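Reading time: 4 minutes
12 shares | 2 comments

Small Shareholders' Income Project: progress report to the Grellarov Fund

Prepared by Orathai Prasertsri, 5 Feb 2018

Dear Amnuay,

Thank you for your patience over the Christmas break, and for the kind note you sent with the second instalment. It was passed round the office and is now stuck to the side of the filing cabinet. I promised you a proper account of where we have got to with the dividend guide and the evening sessions, so please put the kettle on, as I have rather a lot to tell you.

You will remember that your grant of £3,000 was meant to help people who hold a few shares, often inherited or left over from an old workplace scheme, to understand the income those shares bring in. We wanted to write a plain guide, try it out on real shareholders and then run two sessions in the spring. The guide is written. It has been through more drafts than I care to admit, mostly on account of the chapter on dividend cover, which Sombat Somboon rewrote from top to bottom after his neighbour read it and asked whether cover meant insurance.
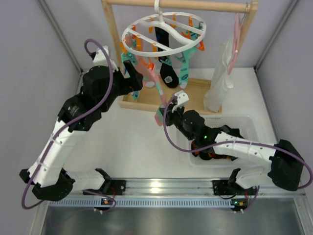

Dividend cover is simply the company's profit divided by what it pays out, and we now say so in the first line of the chapter. We then work through two made-up companies, one which pays out half its profit and one which pays out nearly all of it, and ask the reader which payment they would feel happier relying on. Sombat's way of putting it is that a portfolio is a bit like that clip hanger with the orange pegs: several small holdings can all hang from the one hook, and if the hook is a single industry you haven't spread your risk as much as you think. I was doubtful, but our test readers remembered it weeks later, so it has stayed in and has a page to itself.

The questions that came back from the test readers were a real pleasure to go through. A good many people did not know what "ex-dividend" meant and had been puzzled when a share price slipped on the day. Others had old paper cheques in a drawer that they had never paid in, and were too embarrassed to ring the registrar. We have added a page on tracing unclaimed payments, with a sample letter, and Mayuree Rattanakul has checked it with great care. She also caught a mistake in our table on reinvestment plans, where we had left out the dealing charge altogether. That is now put right.

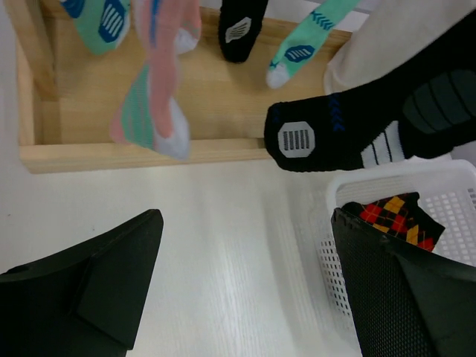 We had also hoped to say more about tax by now, and there I must ask you to bear with us. The dividend allowance is due to drop in April, from £5,000 to £2,000, and the tax pages had been laid out before we settled how to show the two years side by side. Charoen Yimyam is redoing them with both years in one table. It has held up the printer by a fortnight, but I would far rather be late than send people off with last year's sums in their heads.

On the money side, we have £300 of the grant left, all of it set aside for printing. Room hire came in lower than we had budgeted for and the typesetting came in higher, so the two have very nearly cancelled out. Charoen will send the receipts separately, in date order this time!

Both sessions will now be held after Easter, in the evening, with tea. The first covers reading an annual report without losing heart, and the second is on what to do when a company cuts its payment. I would dearly love you to come to the second one if you can manage it, and do bring a colleague.

With warmest thanks from all of us,
Orathai

Related items
Reading an annual report: where to begin
What a dividend cut does and doesn't tell you
Old share certificates and how to replace them
Reinvesting small payments: watch the charges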